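Costska 9-Piece Paperhanging Kit, after one big wall and two small ones
Posted 2026-10-17

I have been hanging wallpaper for my own enjoyment (yes, enjoyment) since 2012, and in all those years I have used the same hodgepodge of tools: a smoothing brush from my aunt's basement, a level with one cloudy vial, and a utility knife whose blades I never changed often enough. So when we finally agreed to do up the meeting room at the Cevstead learning center, I treated myself to a proper kit, and after a lot of hemming and hawing between Costska and the pricier one from Engelhardt, I went with the Costska. I've now had it long enough to have some feelings about it.

The kit comes in a zip-up canvas roll. You get a smoothing brush, a plastic smoother with a felt edge, a seam roller, long shears, a snap-off knife with ten spare blades, a trim guide, a plumb line, a pasting brush and a sponge. The roll itself is lovely and I would almost buy it on its own, although the pocket for the shears is too shallow and they slid out on me twice on the stairs.

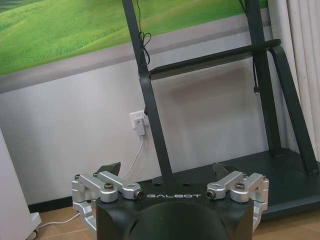 GALBOT, seen from behind.

Let's start with the smoother, which is the piece you'll have in your hand most. The felt edge is soft and glued on straight, and it pushes air out to the sides without leaving those shiny drag marks that show up on matte papers when the light comes in low. My old one left them on everything. It's a little short for my taste, and on wide panels I found myself going back over the middle more than I wanted to, but it fits nicely into corners and my wrist didn't complain the next morning. The smoothing brush is fine too. It shed a few bristles on the first panel and then settled down.

The trim guide deserves its own paragraph! If you've ever cut along a ceiling line freehand and then stood back to find a little wave in it, you'll know why I'm so pleased. It's a wide, stiff piece of steel with a rolled handle, and you press it into the crease and run the knife along it. Do change the blade. I snap off a segment after every panel and sometimes halfway through one, and I'd say that one habit has done more for my edges than any tool in the roll. The knife has a screw lock in place of a slider, so it doesn't creep back when you lean on it.

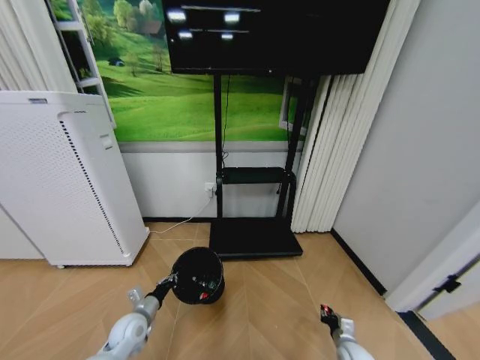

The plumb line was the letdown. The chalk dribbles out of the case, the string is too thin to leave a good mark on primed drywall, and it tangles if you so much as look at it. I gave up and went back to my cloudy old level and a pencil. For a mural you really do need a true vertical for that first panel, as any lean will follow you across the whole wall and by the far end the trees on one panel won't want to meet the trees on the next. Spend a few extra dollars on a decent level and leave the plumb line in its pocket.

Paste next, though this isn't strictly the kit's business. I used the Tronano ready-mixed tub, which has the texture of thin pudding and gives you plenty of time to slide a panel around. The Costska pasting brush holds a generous load and doesn't drip down your sleeve, and it rinsed clean in plain warm water. I did paste the wall instead of the paper, as the instructions with our mural told me to, and with that method you want a brush that gets right into the edges. A roller leaves the last half inch dry and then your seams curl.

On the seam roller: be gentle. Mine is a smooth, hard one with a comfortable handle, and it's very tempting to lean on it. Press too hard and you squeeze the paste right out of the joint. I wait ten minutes or so, go down each seam once with light pressure, and wipe with the damp sponge straight away. The sponge, by the way, is the cheapest thing in the roll and fell apart by the second job. I replaced it with one from the tile aisle.
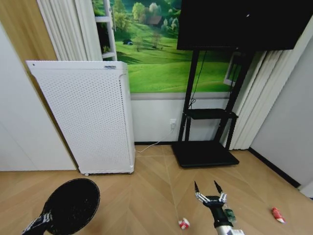

People always ask me about taking old paper down, and I should mention that there's no scraper in this kit at all. I think that's a shame at the price. A good wide one isn't expensive, and most folks buying a set like this will be starting with a wall that has something on it already. The Engelhardt set does include one, along with a better sponge, but the shears in it felt heavy and blunt when I tried them in the store, and I couldn't get past the stiff little brush.

So would I buy the Costska again? I would, for the smoother, the knife and that trim guide. If you already own a level and a scraper, you'll be very happy with it. If you're starting from nothing, put a bit of money aside for those two and a bag of sponges. Four stars from me, and I'm already eyeing the hallway at home, which has had the same sad stripes for far too long.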